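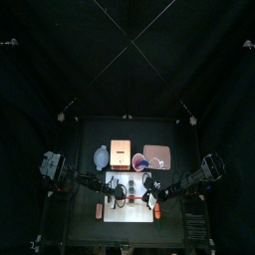
Filed under: Opinion, Workshop, Robots

I've spent more than 304 hours on a pair of robot arms in the back of Kairys, the shared workshop I pay into every month, and I have an opinion that annoys people there: we should all quit trying to build robots that do the dishes. Build one that fiddles with small junk on a table! It's a better hobby, and you'll learn faster.

Ketill Bundgaard, who has the bench next to mine, thinks I'm wasting two perfectly good arms. He wants laundry, he wants coffee, he wants something his sister would clap at. 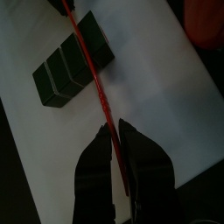
But a big chore hides your mistakes (and I make plenty). If a shirt comes out badly folded, was it the grip, the camera, the code, the shirt? With blocks and a thin rod I usually know by lunch. I spent five weeks last year on a towel routine I called Detine and I still couldn't tell you what was wrong with it.

The other thing I'd argue for is ordinary stuff from the kitchen drawer. Fancy test parts make you lazy, I think. They're all the same size, they behave, and then you meet a spatula and your whole plan falls over.
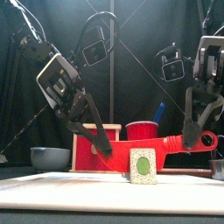
Aušra Raudsepp pushed me on this one Tuesday night, and she had a point: a table full of odds and ends can turn into its own kind of showing off. Fair enough. I keep a notebook now, and a task has to fail three different ways before I'm allowed to change anything. It's slow, I grumble about it, and I'd still take it over another weekend of towels. 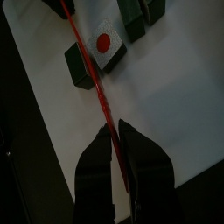
Red rod in the gripper, red-dot block just beside it.

Ketill is still holding out for coffee, by the way.

Get the Kairys newsletter in your inbox. Unsubscribe at any time.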